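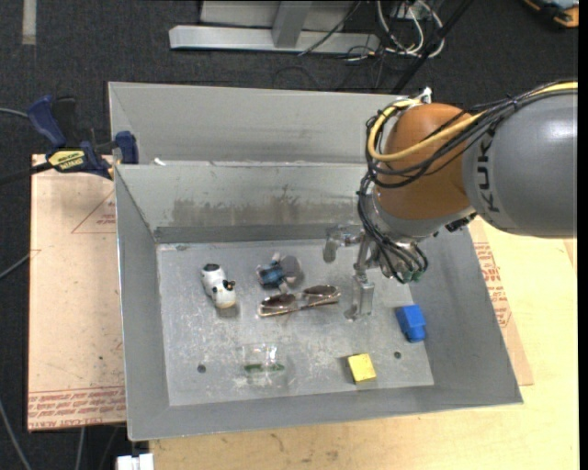
Mei-kuen Shek says the first month was mostly reaching in after the arm. It would go for a pair of sunglasses, come up with nothing, go again, and she would stand there with her hand half out, wanting to do it for it. By July she had stopped watching every pick and was doing her own bench again, with one ear open for the tone.

She picked by hand on the returns floor at Skendonska for years before the arms came in. She now trains new starters, and she will be training whoever takes the posts below.

Robot cell attendant (returns sorting), two posts
Soleo Returns, Skendonska site
Permanent, full time, early or late shift

Soleo handles customer returns for online shops. Goods reach us mixed: toys, eyewear, cups, building blocks, small household things. They are tipped into metal bins and have to be picked out one at a time, checked and sent on. Until last year all of that was done by hand. We now have robot arms on part of the floor, and we are adding more.

What has changed on the floor

The arms do the plain picking. They manage solid things with a clear shape well. They are poor with anything see-through, thin or tangled, and those items come to a person. An attendant looks after several bins, clears what the arm has given up on, and decides whether an item is fit to resell. The deciding has stayed with people and there is no plan to move it.

There is less bending and lifting than there was. There is more standing and more looking at a screen, and some people have found the late shift quieter than they like. Two of our pickers moved to packing because they preferred it. No one on the returns floor lost their job when the arms came in, and the hourly rate for attendants is higher than the old picking rate. Individual pick rates are no longer recorded. The cell has a target of 600 items an hour across all its arms, and it belongs to the shift as a whole.

What you will do

Fill and change bins, and check them for broken items before they go under an arm.
Stop the cell, clear it and restart it, following the lock-off steps.
Sort by hand what the arm leaves behind.
Grade items for resale, repair or recycling.
Note repeated misses in the Hidari log, in your own words. The engineers read it each morning and will come and ask you about it.
Cover hand picking when a cell is down.

What we are looking for

You do not need to have worked with robots. Warehouse, shop or kitchen work is all useful. You should be comfortable reading and writing short notes in English, able to stand for most of a shift, and willing to stop the line when something looks wrong. You will not be asked to explain the lost minutes.

Training lasts 13 days, fully paid, on the shift you will be working. You will not be left alone with a cell before you have been signed off.

Pay and hours

Early shift starts at 6 am, late shift at 2 pm. The late shift carries an allowance. Breaks are paid. After six months in post there is a payment of £1,000, and you can apply for the technician course run for us by Cheung, who maintain the arms.

How to apply

Send a CV or a one-page letter to the Soleo hiring desk, quoting reference 184, and say which shift you want. Applications close at the end of the month. Everyone we shortlist will be invited to spend two hours on the floor before the interview, with time to talk to the attendants without a manager there.

If you need changes to the bench height, the signal tones or the hours, tell us when you apply and we will have them ready for your visit.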